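The Kerham Cell

I got the Kerham job the way I got most things that year, by being the only person in the van with a set of metric hex keys. Utevley was 33 miles out. They had a laundry cell there, two arms and a lot of towels, and the left arm had started letting go of things halfway through a fold.

I want to tell you I walked in and heard the problem. I didn't hear anything. I sat on the floor and ate a granola bar and ran the open-close cycle until I was sick of it — open, close, open, close — and then I pulled the fingers off and looked at the screws. Two of them were loose. Well, of course they were! The log said the last person to touch them had been in there in September and had signed for a torque check with a smiley face.

So I cleaned the threads, put on a dab of the blue stuff and snugged everything down. Then I re-zeroed the grip, which on a Gavalas controller means holding down a button for so long that you start thinking about your life. I thought about mine. I owed my sister 900 dollars and I was living over a tire shop, and I was weirdly happy (I still can't explain it), sitting there with my thumb going numb.

The cable took longer. Somebody had routed it tight, so every time the wrist rolled it got a little tug, and a little tug around 3,000 times is a lot of tug. I gave it some slack and ran it through the whole wrist roll, slowly, with my hand hovering over the stop. Then I dug through the red stuff, because red was what it kept dropping, and let it grab.

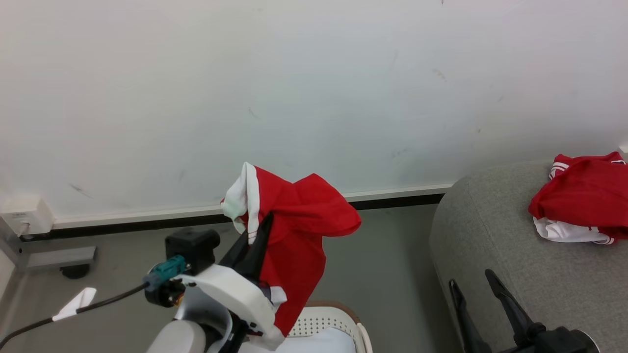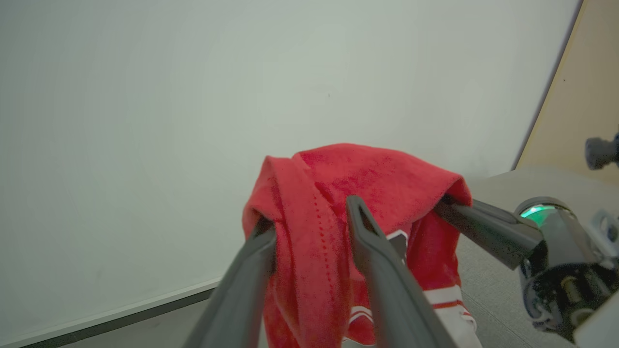

Red cloth in the grippers, both times.

The Drive Back

I called Clakov from the parking lot and said it was the screws. They asked if I was sure. I said it was the screws and the cable, and they asked which one, and I said both, and then my phone died.

It was dark by the time I hit the county road. I had the heater on my feet and the bad fingertip pads in the cup holder, rattling, and I kept reaching over to hold them still.

Filed under: Stories | Contact | © 2018 | Back to top

This site uses cookies to remember your settings. By continuing to read you agree to their use. OK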